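Student project: two hand-held grippers, how do we get the fingers to close evenly?

Posted in Robotics Clubs and Classes
Posted by ruven_b, 2020-11-06

I'm in a second-year robotics class and my group has the hand-held gripper project. The class calls it Ildale, after the room we work in. You carry the gripper in your hand, it has two black fingers and a camera looking out between them, and we record short runs of everyday tasks at a table. Later the recordings are supposed to train an arm to do the same thing. Our task is a white lamp with a round base. We have to reach toward it, stop short, close on the base and slide it a little.

We have 2,209 runs so far and our teacher wants us to throw out the bad ones before we go on. Two things are bothering me.

First, the fingers. When I squeeze the trigger the left one gets to the middle before the right one. Second, there are shadows on the white table top and I don't know if they matter.

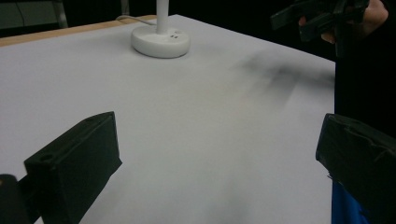 Fingers open, with the lamp base near the far side of the table.

The fingers are our own prints, plain blocks with a slope toward the tip. We print them solid. I already swapped the spring for a new one and it made no difference. The trigger cable is the one that came with the kit from Delgate. Do we need to reprint the fingers or is it something in the body? And do we have to redo the runs with shadows in them?

3 replies

Gwenaël Texier

I help with a club that built nearly the same gripper, so I'll take the fingers first.

Uneven closing on this kind of build is mostly in the linkage. Take both fingers off and squeeze the trigger with nothing mounted. If the two carriers still arrive at different times, leave the prints alone. Loosen the clamp screw on the slow side, close the trigger all the way, push that carrier to the center by hand and tighten it again. Do this with the cable under a little tension or it will drift back within a day. We had to do ours twice.

If the carriers meet in the middle with the fingers off, then look at how the fingers sit. Ours had a bit of plastic left in the mounting hole and the finger stood slightly turned. A drill bit twisted by hand cleaned it out.

As for the shadows, I would keep those runs. A hand over a white table makes a soft gray patch and it moves when the hand moves. The arm will make one too when it takes over. What you should check is the start of each run. The fingers should be open and in view on both sides, with a clear part of the table between them, and the lamp should be somewhere past the tips. It doesn't need to be the whole lamp. If you only ever touch the base, it is fine that the pole goes out of view at the top.
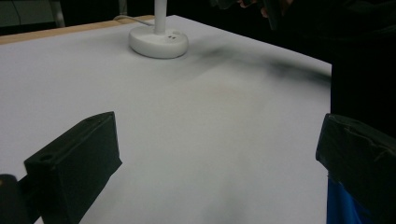
Sorting the runs

I would do it in this order:

1. Remove any run where the gripper was put down before the recording stopped.
2. Remove any run where the lamp got knocked over, unless your teacher wants failures in a separate folder. Ask first.
3. Mark the runs made before you fix the linkage. Don't delete them. Put the word "before" in the folder name.
4. Move the lamp between sessions. If it always stands near the far edge, the arm will learn to go there no matter what. Turn it as well, so the cord doesn't always go the same way.

Our club had 2,527 runs at the end and number 4 was the one we got wrong. We had to record again in April with the object in other places, and that took longer than the sorting did.

One more thing. If two people are holding grippers at the same table, agree on who starts and who stops. We lost a whole afternoon to runs where the files didn't match up.

tessier_lab

Print new fingers. Solid prints warp. Use less infill and put tape on the tips for grip.

ruven_b

Took the fingers off and the carriers are out by themselves, so it's the linkage like Gwenaël said. Set it with the trigger closed and it's a lot closer now, maybe a hair off - will look again tomorrow. Not reprinting for now but thanks, we might try the tape.

I watched around 100 of the old runs and the lamp is in almost the same spot in every one. We'll start moving it from the next session. Still waiting to hear if the teacher wants the failures kept.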